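Does a wrist camera alone give a fair result, or must I add the second view?

Print this page | E-mail this page

Posted by Khang Bùi, 7/17/23

I am in the second year of my study and I am trying to repeat a result from the Stollitdale group, the one where a policy learns small kitchen tasks only from demonstrations.

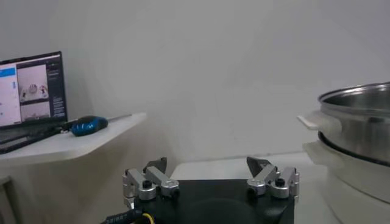 Their claim is that the wrist camera is enough, if the demonstrations are varied. In their report the policy trained on the wrist view alone was only 3 points lower than the policy with two views. In my case the difference is 22 points, and I cannot find from where it comes.

I will tell what I have done so far. I collected 1350 demonstrations between May and now, all by hand guiding, with the same two-finger gripper. The tasks are picking up a spoon, putting a lid on a pot, and moving a cup from one side of the table to the other. I train with Nirus, with the settings unchanged, and I record with Sepp. The spoon task is good with both versions. The lid task is where the wrist-only policy becomes bad — it comes near the pot correctly, then it stops over it and makes small movements left and right until the time limit.

My supervisor thinks that I have too few demonstrations. I am not sure, because when I trained with half of them the lid result was almost the same. Could it be that the method simply does not work for objects which are wider than the view at close distance? And if I report this, is it a fair comparison with their result?

Print this answer | E-mail this answer

Aníbal Marulanda

I had a similar problem with lids last year, so I write what I would check, in the order I would check it.

First, look at your recordings at the moment just before the lid is released. With a wrist view, the lid in the fingers can hide most of the rim of the pot. If the rim is hidden, then the single image does not contain the answer, and more demonstrations of the same kind will not put it there. This would agree with what you saw when you trained with half of the data.

Second, how many past images does your policy receive? I believe the unchanged setting in Nirus is one. In the Stollitdale report there is a short remark in the appendix that they give a history of images, and it is easy to miss. I missed it also. When I changed this, the hesitation over the pot became much less, although it did not disappear completely. Please be careful that a longer history can make the policy copy its own last movement, so test the spoon task again after the change.

Third, where does the arm begin? If you always start from the same pose, the policy has learned one approach. I would record a small new set where the arm starts from the wrong side, or too low, and the person corrects it slowly. For me 11 demonstrations of this kind were more useful than a full extra day of normal ones. I cannot promise the same for you, my pot was smaller and the table was lower.

About the fair comparison: I would report both numbers, yours with the unchanged settings and yours with the history. State also the number of trials for each task. A difference of 22 points from a small number of trials can shrink a lot when you repeat it, and you did not write how many trials you made.

Print this answer | E-mail this answer

prarau_user

just add the second camera, everybody uses two. we have it on the Prarau arm and never had this problem

Print this answer | E-mail this answer

Khang Bùi

Thank you both. The second camera I already have, the matter is whether I can do without it.

Aníbal, you are right about the rim. I went through the recordings, and in most of them the lid covers it before the fingers open. The history was also set to one. I have started a new training with a longer history and I will make the correction demonstrations while it runs. The number of trials was 22 for each task, the same number as the difference in points, which is confusing, I am sorry. I will repeat the lid task with more trials before I show anything to my supervisor, and I will write the result under this page.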